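Section 4: Your first sorting shift with the arm

I wrote this section after we'd had the arm on the returns bench at Listum for one full September, because the guide that came from Trilto is very good on bolts and voltages and says next to nothing about what the person standing beside it is meant to do all day. So this is the bench side of things. If you're after the wiring or the mounting plate, go back to Section 2.

What changes for you

Before the arm came, a returns shift meant picking up every small item yourself, turning it over, putting it down in the right place and doing it again until your wrists complained. Most of that picking up is now the arm's job. Yours is laying out, watching, deciding about the odd ones and stepping in when it gets muddled. Your legs get less of a rest than you'd think (mine certainly did!) and your hands get more. Man-sik Won, who trained me, found the watching harder than the lifting, and I'd agree with him for the first fortnight.

4.1 Laying out the table

1. Clear the table. Mugs, pens, your phone, all of it.
2. Put the items down flat and on the right-hand half, within the reach set in Section 3.
3. Small boxed items can lie at any angle. Don't bother squaring them up, I wasted days doing that.
4. Take your hands away and step behind the floor line.
5. Press Ready on the Udatik screen and wait for the green bar.

Caution: never straighten an item once the bar is green. Press Hold first, every single time, even if the arm looks as if it's doing nothing.

4.2 Watching a pick

Keep your eye on the fingers and on whatever is lying next to them. With small things laid out close together, it's the neighbours you want to watch.
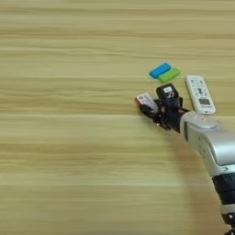
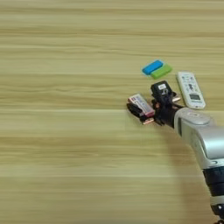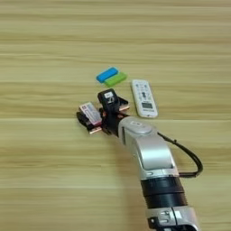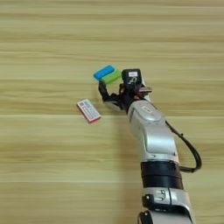
Small items on the bench, with the arm in among them.

1. Let the hand close fully before you judge the grip. A tilted item is fine so long as it's held.
2. If a neighbouring item gets nudged, leave it. The arm takes a fresh look before the next pick.
3. If two items come up together, press Hold, wait for the bar to turn amber, then part them by hand.
4. If an item is dropped, press Hold and put it back anywhere in reach. Write the drop on the sheet.

Note: code 17 means it can't make up its mind what it's looking at. Nine times out of ten two things are touching. Move them apart, press Ready, carry on. Code 13 is a grip fault and that one isn't yours to fix, so ring Eun-ji Woo on extension 476 and have a sit down until she gets there.

Caution: keep lanyards, loose sleeves and long hair well away from the arm, and don't lean over the cable to get at something on the far side. Walk round.

4.3 The decisions that stay with you

I was a bit worried at the start that I'd end up as a button presser, and I know a few of the others were too. What's happened on our bench is that the fiddly judgement calls have all landed with us, and there are more of them in an hour than there used to be. Anything opened, marked or missing its label goes in your tray and you decide. The arm can sort a thing but it has no opinion on whether you could sell it again.

1. Empty your tray before it's full, at a quiet moment.
2. Use the Athanasiadis codes on the wall card. The old handwritten ones aren't read any more.
3. If you disagree with where the arm has put something, move it and log it as a correction. You won't be marked down for corrections. They're how the settings get better.

4.4 Swapping over

We swap bench and packing at the mid-shift break. Please stick to it even if you're enjoying yourself, as staring at the same table does funny things to your attention.

1. Press Hold and wait for amber.
2. Tell the next person about any drops or codes, out loud, even if it's on the sheet.
3. Log off with your own card. Logging on under somebody else's name makes a mess of the training record (form 103, kept in the blue folder).

Note: on your first three shifts you'll have a second person at the bench with you. Ask them everything. I did, and then I asked most of it again.

Last changed 07/01/2025. Section 5 covers cleaning the finger pads.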